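Buy the table first

Every March I get the same kind of email from people who are about to spend money on robots. This year's came from Zixuan Meng, who runs a small team at Jamonska and had just been told she could have a budget, as long as she could fill in the spreadsheet by Friday. She'd put one robot arm on line one, a second arm on line two, and then – I'm not kidding – a row that said "misc."

I wrote back and told her to turn the whole thing upside down. Start with misc.

I've been on the buying side of this for long enough to have made all the dumb mistakes myself. My first big purchase order, back at Grekau, was for 2 arms, and I was so proud of it. They arrived on a pallet and we had nowhere to put them. The desks wobbled. The outlets were on the wrong wall. We spent the next couple of months borrowing furniture from accounting, and I learned more about power strips than I ever wanted to know.

So my opinion, for whatever it's worth, is that the arm is the last thing you should budget for. Spend on the people and the room, and on the cheap hand-held grippers your folks can pick up and use on day one. A person holding a gripper can sort packages all morning and you find out which jobs are worth automating before you've signed anything with a comma in it. You also find out which ones are miserable, and I'd love to have known that about shrink wrap a lot sooner!

Huw Parri, my old boss, hates this argument. He says if you don't buy the arm in the first year, somebody upstairs will decide you never needed it, and the money goes to the parking lot. He's got a point (I've seen the parking lot). But I've also seen what happens the other way, with a lovely machine under a dust cover and four people waiting for a part.

If it were up to me, I'd put 60 percent of a first-year budget into wages and training, 20 percent into hand-held gear and spares, and then argue about the rest. Spares especially. Fingertips get chewed up, cables get stepped on, and a vendor who answered the phone in ten minutes before the sale can take 4 weeks to mail you a bracket after it.

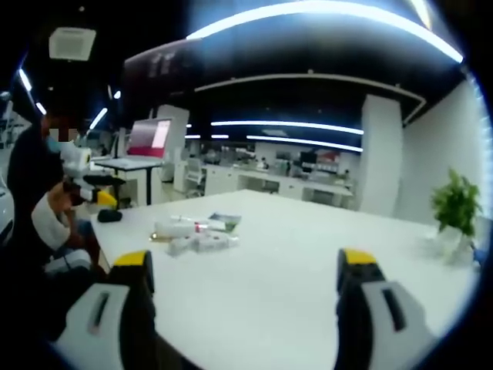 And please, plan for stuff. By that I mean the ordinary things you're going to be picking up, the boxes and packets and odds and ends. They cost next to nothing and they never make it into the spreadsheet, so somebody ends up raiding the supply closet or paying for them out of pocket. Give them a line of their own. Give the shelf they live on a line too, while you're at it.

The other thing I'd fight for is space between the work tables. When we laid out the Ayala office we squeezed in one extra station because it looked fine on the floor plan, and then people kept bumping elbows every time they reached for something. We pulled it back out. It's in storage at Privby now, and I still get the bill.

Zixuan sent me her new version last week. The arm is down on line nineteen, and she's asked for better chairs.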